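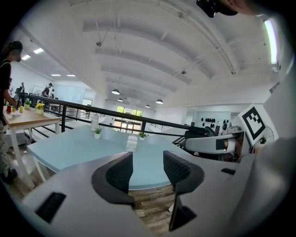 About Cidik

Cidik is a small company that rents furniture to people who need it for a limited time. Our customers are mostly offices, evening schools, students and families who are moving from one home to another. We rent tables, chairs, shelves, beds and lamps, and we bring them to your floor and take them back when you are finished.

We are located in Drodport, in the old part of the town behind the river market. The company has existed for 7 years. In this time we have stayed small on purpose, and five people work here now.

How we started

The founder of the company is Anas Mahasneh. When he came to Drodport for his studies, he lived in four different rooms in two years, and each time he had to buy a bed and a desk and then sell them again for almost nothing. The last desk he could not sell at all. It stayed with a neighbor, and the neighbor asked if she could pay him a little every month to use it. This was the first rental, although there was no company yet and no contract, only a piece of paper with two signatures.

After some months he had six desks, which he kept in the cellar of his building, and the other tenants were beginning to complain. He then found a space on Sithole Street, a former shop for curtains. We are still in this building. The cutting bench of the curtain shop was too heavy to carry out, so we kept it and we use it for repairs.

What we rent

We buy most of our furniture used, from offices that close and from schools that change their rooms. It is cleaned and repaired by us before it goes to a customer. A table which comes back with a scratch is rented again, at a lower price, and we show you the scratch on a photo before you decide. Many customers choose these tables and are very satisfied with them.

The shortest rental is 30 days. For a longer rental the monthly price becomes lower, and after two years the furniture belongs to you if you would like to keep it. Delivery inside Drodport is included in the price. Outside the town we calculate it by distance, and we tell you the amount before you sign anything.

In August the demand is very high because of the students. If you need a bed or a desk in this month, please write to us early in the summer. We do not like to say no to people who already have the keys of an empty apartment, but every August it happens a few times.

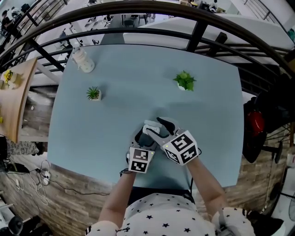
The showroom

You can visit us in the showroom without an appointment, from 10 in the morning until 5 in the afternoon. It is good to sit at a table before you rent it. People often discover that the height which they had in their mind is wrong for them, particularly when they work with a computer the whole day. You may bring your own chair. Several customers have done so, and one of them carried it on the bus.

Please measure your door and your staircase before you come. We ask this from everybody. The apartments near the harbor have very narrow stairs, and our two drivers know some of these houses by name.

Our repairs

Repairs are the part of the work that we like most. For loose legs, broken drawers and damaged edges we have our own workshop, at the back of the building. For upholstery we work together with Flarnier, a family workshop on the other side of the river. They have covered our chairs from the first year, and they have taught us much about fabric that we did not know.

When a piece can no longer be repaired, we take it apart and keep the screws, hinges and boards. You are welcome to ask for spare parts at the counter. Small parts are free for our customers.

Who works here

Anas still answers most of the letters himself, usually in the evening. Two colleagues drive and deliver, one is responsible for the workshop, and one takes care of the showroom and the invoices. Between us we speak six languages, so please write in the language which is easiest for you. If we need a day longer to reply, it is probably that we are on the road with the van.

Recent items
Prices for desks and chairs
How to measure a staircase
Student rentals: questions before August
New fabrics from Flarnier
Directions to Sithole Street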